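Brostmont opens its tabletop practice package to outside labs

Brostmont has started selling Rekeck, a simulation package for teams that teach two-handed robots to handle dishes and groceries. It went on sale in April, after a trial period with a small group of university and company users. A yearly license costs $780 per seat.

Rekeck comes with 7 tabletop setups. Each one puts a humanoid robot with jointed hands at a table in a plain white room and gives it everyday items to work with. The items can be moved, swapped or taken out before a run begins. Users can control the hands themselves and record the session, or load a trained policy and let it run.

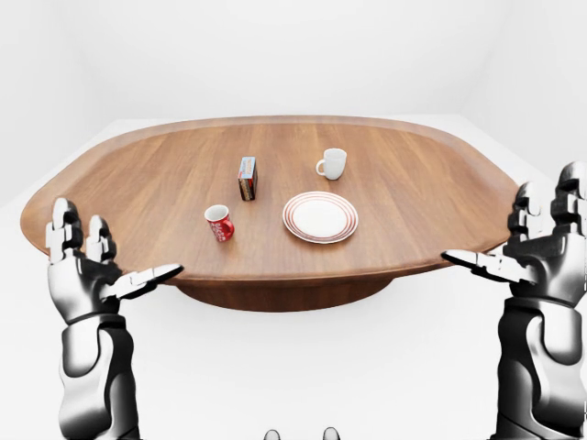 Juwita Pelupessy, product lead for Rekeck at Brostmont, said the rooms were left bare on purpose. "Most of our trial users wanted to work on the grasp first and worry about the kitchen later," she said. "They can bring in their own walls and furniture if they need them. We didn't want to make that choice for them."

The package saves joint positions, contact forces and the view from the robot's head at every step. Recordings can be played back at any speed and cut into shorter pieces without leaving the program. A run can also be restarted from any saved point, so an operator who drops a cup late in a task doesn't have to set everything up again.

Dow, the company's older scene editor, is included with each license. Files made in Dow will open in Rekeck, though lighting settings do not carry over and have to be entered again by hand.

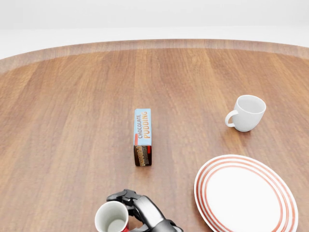 Custstead, a contract research lab that took part in the trial, has moved two of its projects to the package. The lab asked for better handling of thin objects, which were hard to pick up from a flat surface in the trial version. Pelupessy said the contact model was changed before release, but that plates and lids still need a slower approach than cups do.

Rekeck runs on Linux. A Windows version is planned, with no release date given. Support is by email on weekdays, and license holders get updates for as long as the license is active. Schools can ask Brostmont for a classroom price.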